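Besteckserie Dirnden

Tafelbesteck aus Edelstahl für Gastronomie, Kantinen und Haushalt
Hersteller: Trivton
Artikelgruppe 447

Startseite > Gedeckter Tisch > Besteck > Dirnden

Die Serie Dirnden ist ein schlichtes Tafelbesteck für den täglichen Gebrauch. Sie wird seit Jahren in fast unveränderter Form geliefert, so dass ältere Bestände ohne sichtbaren Bruch ergänzt werden können. Der Entwurf stammt von Hervé Brunet. Die Stiele sind glatt, ohne Rillen und ohne Prägung auf der Oberseite. Das Herstellerzeichen sitzt auf der Rückseite kurz vor dem Stielende.

Löffel und Gabeln werden aus Chromnickelstahl 18/10 gefertigt, die Messer aus gehärtetem Chromstahl. Dieser Unterschied ist bei Tafelbesteck üblich: Chromnickelstahl lässt sich nicht härten und würde keine Schneide halten. Messer sind deshalb etwas empfindlicher gegen Flugrost und sollten nach dem Spülen nicht in der feuchten Maschine liegen bleiben.

Lieferbare Teile

Menülöffel
Menügabel
Menümesser, Monoblock
Dessertlöffel
Dessertgabel
Dessertmesser, Monoblock
Kaffeelöffel
Mokkalöffel
Kuchengabel
Vorlegelöffel
Vorlegegabel
Saucenlöffel

Der Limonadenlöffel ist nicht mehr im Programm. Restmengen sind auf Anfrage erhältlich, eine Nachfertigung ist nicht geplant.

Ausführungen

Alle Teile sind poliert lieferbar. Menü- und Dessertteile sowie der Kaffeelöffel sind außerdem mattiert erhältlich. Die mattierte Ausführung wird erst nach Bestelleingang fertiggestellt, die Lieferzeit ist entsprechend länger. Polierte und mattierte Teile haben dieselbe Form und dieselbe Materialstärke und können gemischt eingedeckt werden.

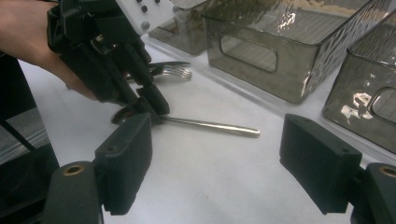
Letzte Änderung dieser Seite: Februar, Bearbeitung: Yutong Xiong

Verpackungseinheiten

Menü- und Dessertteile werden zu je 10 Stück im Karton geliefert, Vorlegeteile einzeln. Die Kartons sind nach Teilen sortiert und außen mit Artikelnummer und Ausführung beschriftet. Für Privathaushalte gibt es ein Set mit 34 Teilen in der Aufbewahrungsbox. Das Set ist nur poliert lieferbar. Einzelteile zum Nachkaufen sind dieselben wie im Gastronomieprogramm.

Ab 164 Kartons je Auftrag liefern wir auf Palette. Die Anlieferung erfolgt dann frei Bordsteinkante, bitte geben Sie bei der Bestellung eine Annahmezeit an. Kleinere Aufträge gehen als Paket an die angegebene Lieferadresse.

Reinigung und Pflege

Das Besteck ist spülmaschinengeeignet. Neue Teile vor dem ersten Gebrauch einmal von Hand mit warmem Wasser und Spülmittel reinigen. Speisereste, vor allem Salz, Senf, Essig und Fruchtsäuren, nicht antrocknen lassen.

Im Besteckkorb gehören Löffel und Gabeln mit dem Stiel nach unten, Messer mit der Klinge nach unten. Den Korb locker füllen. Löffel, die ineinander liegen, werden an den Innenseiten nicht sauber und behalten Wasserflecken. Edelstahl nicht zusammen mit versilberten Teilen oder Aluminium spülen.

Blaue oder regenbogenfarbene Verfärbungen entstehen durch Spülmittelrückstände oder zu hohe Klarspülerdosierung. Sie sind unbedenklich und lassen sich mit etwas verdünntem Essig abreiben, danach klar nachspülen. Rostpunkte kommen meist von fremden Teilen, etwa von Schrauben an alten Topfgriffen oder beschädigten Körben. Frische Punkte können mit einer Edelstahlpolitur entfernt werden. Stahlwolle und Scheuerpulver hinterlassen Kratzer, die auf der polierten Ausführung dauerhaft sichtbar bleiben.

Feine Gebrauchsspuren auf polierten Flächen sind normal und kein Reklamationsgrund. Nach den ersten Wochen entsteht ein gleichmäßigeres Bild.

Gravur

Auf Wunsch gravieren wir Namen oder Hauszeichen auf die Stielrückseite. Für Schriftzüge genügt die Angabe des Textes und der Schriftart. Zeichen und Logos benötigen wir als Vektordatei. Vor der Ausführung erhalten Sie einen Korrekturabzug zur Freigabe. Gravierte Teile sind vom Umtausch ausgeschlossen. Fragen zur Gravur beantwortet Lingyun Xiao.

Passend dazu

Besteckkasten Juvgate, Einsatz für Schubladen, in zwei Breiten
Besteckköcher Zheng, für Selbstbedienung und Buffet
Poliertuch, Baumwolle, waschbar

Muster und Nachbestellung

Gastronomiebetriebe können ein Musterbesteck aus Menülöffel, Menügabel und Menümesser anfordern. Es wird berechnet und bei Rückgabe in unbenutztem Zustand gutgeschrieben. Wenn Sie einen alten Bestand ergänzen möchten und nicht sicher sind, ob es sich um Dirnden handelt, schicken Sie uns bitte ein Teil zum Vergleich oder eine Aufnahme des Herstellerzeichens.

Ansprechpartnerinnen

Gastronomie und Großverbraucher: Fengying Qian
Privatkunden und Ersatzteile: Yaqin Li

Preise auf Anfrage. Änderungen in Form und Ausführung vorbehalten.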